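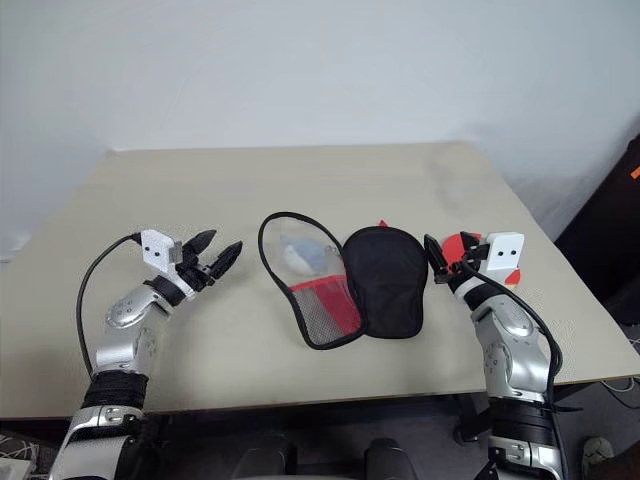 Written by the home and travel editor, Grollside
08/02/2021

How to Clean, Fold and Put Away Your Mesh Pouches

If you are anything like me, you own more mesh pouches than you ever meant to buy. They come home from trips full of charging cords and hair ties, they get dropped in a drawer, and the next time you want one it has a crease down the middle and sand in the corners. I let mine go on like that for years! Then last October I finally sat down with the whole pile, a pot of tea and a free afternoon, and I have kept to the same little routine ever since.

What you'll need

A clear tabletop, as big as you can manage
A bowl of lukewarm water and a drop of dish soap
A soft toothbrush
Two clean towels
A shallow box or drawer for storage

Step 1. Clear the table

I know, I know, but please do it. A plain table in a light color is lovely for this job, as crumbs and loose threads show up right away. Wipe it down and let it dry before you put anything on it.

Step 2. Empty the pouch completely

Open it up and lay it out with the two flaps side by side, like a book. A pouch with a black fabric border and a see-through mesh panel looks empty long before it really is, so run a finger all the way along the inside of the border. The rounded ends are where the grit collects. If yours has a second layer of mesh over the lower part, as the one with the red section does, feel behind that too. I once found an earring in there that I had given up on entirely.

Step 3. Brush, then wash

Brush the mesh while it is dry, working from the middle toward the edges with short, light strokes. Fine mesh snags more easily than you would think, so take your time. Next, dip the toothbrush in the soapy water, shake it off well and go over the border. Red fabric can bleed the first time it gets wet, so try a hidden corner on an old cloth before you do the rest. Rinse in cool water and don't wring it out, however tempting that may be.

Step 4. Dry it flat

Lay the pouch open on one towel, put the other on top and press down with your hands. Take the top towel away and leave the pouch overnight. My friends in Hudley hang theirs on the line, and that works fine on a still day, but I find the border keeps its shape better lying down.

Step 5. Fold it back up

Smooth each flap with your palm, starting at the fold and moving out. Tuck in any tabs or pulls so they don't press a mark into the mesh, then bring one flap over the other and line up the curved edges. If they won't meet, open it again and look for a bunched seam. It's nearly always a bunched seam.

Step 6. Store it standing up

Stand the folded pouches on their long edges in the box, like file folders, with the colored parts facing you. You can flip through and pick the one you want without pulling out the whole lot. Leave a little slack in the box, too, or the ones at the back will get squashed and you'll be smoothing them out all over again come your next trip.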